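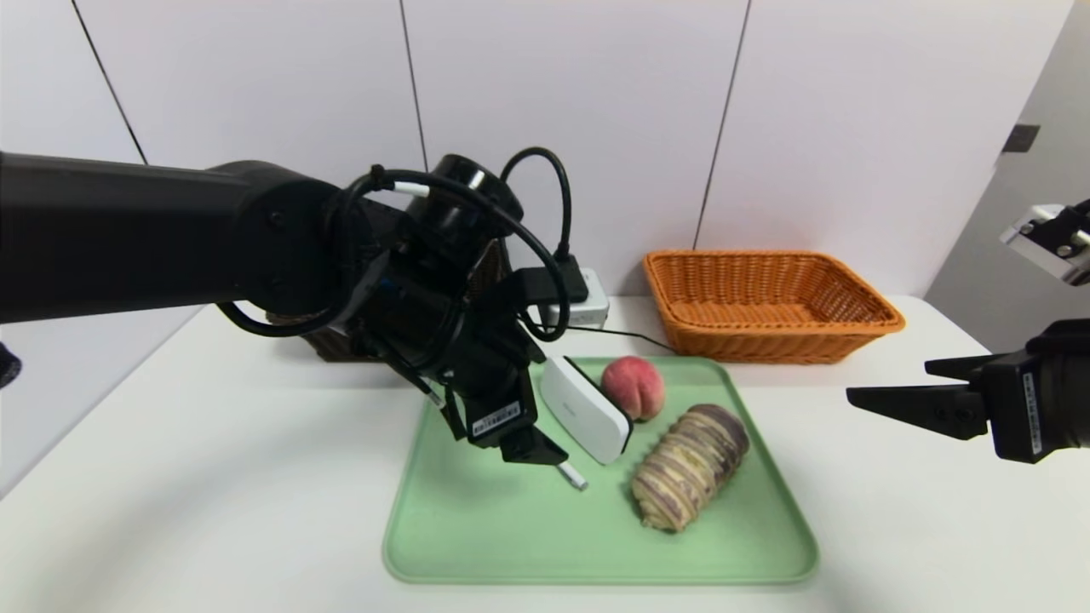
Chapter 4
Paying for the Second Arm

My first equipment budget fit on two lines. Line one was the arm. Line two was the gripper. I handed it to Idalina Vilela, who ran purchasing at Skerley when I started there, and she gave it back with one question in pencil: "Where does it plug in?" I had no idea. I'd spent weeks comparing reach and payload and hadn't given a thought to outlets, cables, or the table the thing would be bolted to.

So we're going to start this chapter with the boring stuff, and I promise it gets more fun (well, a little). By the end you should be able to take a job somebody wants automated and write a budget that still looks sensible six months later.

Let's talk about arms first. People love to ask for two. Sometimes they're right! If one hand has to steady a tray while the other one picks, you'll have a miserable time with a single arm. But two arms cost more than twice the trouble. They can bump into each other, they need twice the cable, and your spare parts shelf has to grow to match. At Uston we bought the pair up front and the second arm sat in its crate until March – all that money, doing nothing, while we were short on fingertips for the first.

Then there are the things you handle. Soft food is a good test of a budget. A peach bruises, a bread roll squashes, and a small pen cap rolls away from you, so a gripper that does fine with one may be hopeless with the next. Put money aside for trying out different fingers before you commit. I use a flat 3000 dollars for this on a small bench setup, and I've never had any left over.

We'll work through two plans in detail. The Guerreiro plan is a single bench with one person looking after it. The Zestudine plan is bigger and messier, and the first draft of it has mistakes I made myself. Keep a pencil handy when you get to that one.

4.1 What Goes on the List

Start at the wall and work toward the gripper. Write down the outlet, the power strip, every cable and its length, the table, the mount, and only then the arm.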